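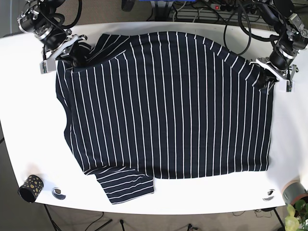 Figure 1. Long-sleeved striped knit shirt, laid flat.

Does a cold wash really save a garment?
Project report, Textiles and Consumer Choices, Sturnden

1. Why we picked this

Detergent labels make big promises. The one we kept running into was that washing cold keeps dark clothes dark and stops knits from losing their shape. The Marnari bottle says so on the front and again on the back. Our group wanted to know how much of that you can see at home without a lab, and whether the more expensive bottle does anything the cheap one doesn't.

2. What we did

We used two detergents, Marnari and the store brand from Ravano. Four dark knit tops were washed eight times each, two tops per detergent. In each pair, one top was washed cold and one warm. Everything was dried flat indoors. Before the first wash and after the last we measured body length and chest width with a tape, and compared the color against a scrap cut from the inside hem.

We wanted all the tops to be the same make. They weren't. Two came from Ríos and two were from a thrift store with the tags cut out, so we can't say what fiber they are or how often they had been washed before we got them. This is a serious problem and we should have fixed it in January, when there was still time to.

3. What we found

The warm-washed tops looked a little duller next to their scraps. Most of us saw it. One member saw no difference at all under the kitchen light and only agreed by the window, so we would not bet much on it.

Shape was a mess. One top got shorter and wider, and it was a cold-washed one. Measuring knits is harder than it sounds -- pull the hem even slightly and the number changes. We got different lengths for the same top on the same evening.

Between the two detergents we saw nothing we could stand behind.

4. What we think it means

Cold water may help with color. Our results lean that way, and that is as far as we will go. The claim about shape we do not believe yet, at least not from a bottle that gives no numbers. "Helps protect" could mean nearly anything.

5. If we did it again

New tops, all from one pack. One person doing all the measuring. A photo of each scrap in the same light every time.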